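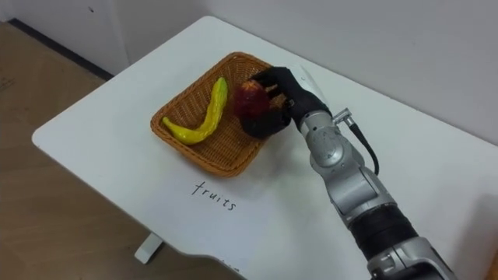

Ticket 1178 - Fruit sort cell, episodes rejected at labeling check
Project: Trastura
Site: Skolau
Component: Bucur task runner, Ditine log viewer
Priority: Normal
Status: Resolved, pending rule update

Reported
Batch 71 failed the labeling check. 258 episodes flagged "object state unclear at start." The checker could not tell from the log whether the hand was empty when recording began.

Environment
Humanoid on parquet, standing desk, wicker basket, toy banana, red fruit. Zone label handwritten on the tabletop in marker. Runner and viewer on current builds.

Steps taken
1. Replayed ten flagged episodes in Ditine. Start marker falls after grip close in all ten.
2. Compared with batch 70. Start marker falls before arm motion. No flags.
3. Checked the Bucur config. start_trigger had been changed from "operator" to "contact."
4. Set it back to "operator" and recorded a short test set. No flags.

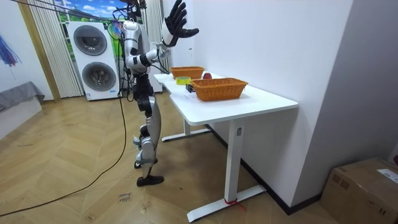 Photo: Skolau site log, Trastura

Cause
Contact trigger drops the approach phase. Setup rule 4 requires home pose, open hand and approach in every episode, but the runner does not enforce it.

Related findings
Rule 7 (floor cables) gives no routing for cables that cross open floor. Needs wording.
Rule 9 (tabletop items) does not say whether tape and other small items may stay on the desk during recording. Proposed: remove, or list in the episode header.
Rule 11 (zone labels) allows handwriting. No change.

Resolution
Config reverted. start_trigger locked for this project. The 258 flagged episodes are marked "partial" and kept out of the main set of 1889. Do not trim or re-stamp them.

Open
- Add pre-run check for open hand to Bucur
- Reword rules 7 and 9
- Confirm lock survives a runner update

Update, 14:20
Lock confirmed after restart. Runner update not tested yet. Leaving ticket open until the next build is installed.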